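Tilstead show kitchens, visit report, Tue 23 August

The Tilstead open day covered the ground floor only. Entry was by time slot and our group was led by Þórey Juhl, who looks after the small-appliance section. Over 1,000 people had registered. Full-size ranges are in the Bukthorpe building, which we did not visit.

The compact kitchen section is fitted out with plain white walls and a dark gray, lightly speckled countertop. The appliance at this stop was a cream-white Toshiba toaster oven with a long flat handle across the top of the door. 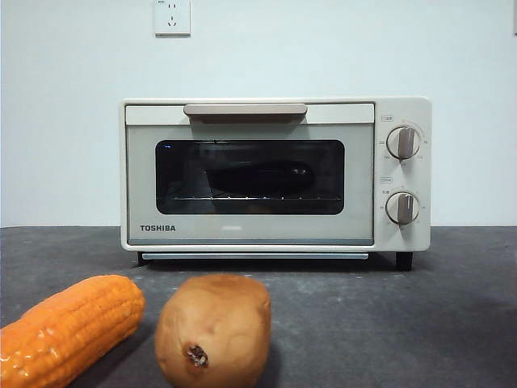
Juhl spent most of the stop on clearances. Her advice was to read the installation sheet before choosing a countertop depth, and to measure with the door fully open. Outlet height came up as well. The section was last rewired in April, and the drawings are filed under job 744.

The door has a tinted window, and the wire rack can be made out through it. The side panel is smooth apart from two small round fixings near the front edge.

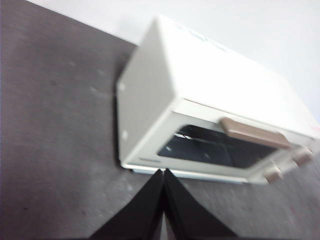
Cleaning was the next topic. A damp cloth is used on the outer panels at the end of each day, and the racks are washed separately. We then moved on to the Ayala sink units and the Tuver drawer runners, which are covered in part two.

Contact | Copyright Tilstead Visit Notes | Back to top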